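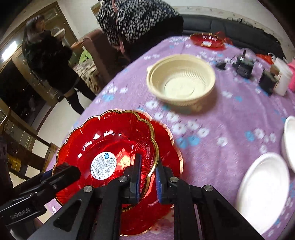

2 min read · 7 replies

Red plates with the gold rim: everyday or only for best?

rosstead_kitchen
Hello all, I've been putting off asking because it feels such a small thing, but here goes. I've got these lovely red scalloped plates, the see-through glossy sort with ribs fanning out from the middle, and I can't decide whether to use them daily or keep them back for guests. They've still got the white barcode sticker on! My everyday white dishes live on the same table, on my lavender flowery cloth, and next to them the red looks so cheerful that it seems a shame to shut it away in a cupboard.

azlan_gunawan
Use them! We kept my gran's good set in a box for 33 years and I don't think it saw more than two Christmases. Do get that label off first, mind. Warm soapy water, a good long soak, then a dab of cooking oil on whatever's left.

kurkbymum
Oil yes, but please keep the scourer well away from the gold. I took half the trim off a fruit bowl that way and I'm still cross with myself.

teguh.ismail
I'm going to disagree with Azlan, very fondly. Gold edging goes dull with daily washing, and mine looked tired after 8 months (and that was by hand, no dishwasher). I'd save them for puddings and visitors, and stack them with a sheet of kitchen roll in between.

azlan_gunawan
Then they look tired, Teguh, and you've had 8 months of nice dinners off them!

kurkbymum
Is that cream bowl with the little handles a strainer, by the way? I've been after one that shape for rinsing berries.

rosstead_kitchen
It's what I do my salad in, yes, and it's lovely for berries too. Right, I think I'll put one red plate out for cake and biscuits and keep the others for company, which I know will please neither of you completely. Sticker's coming off tonight after tea.

teguh.ismail
I can live with that. No microwave though, not with that rim!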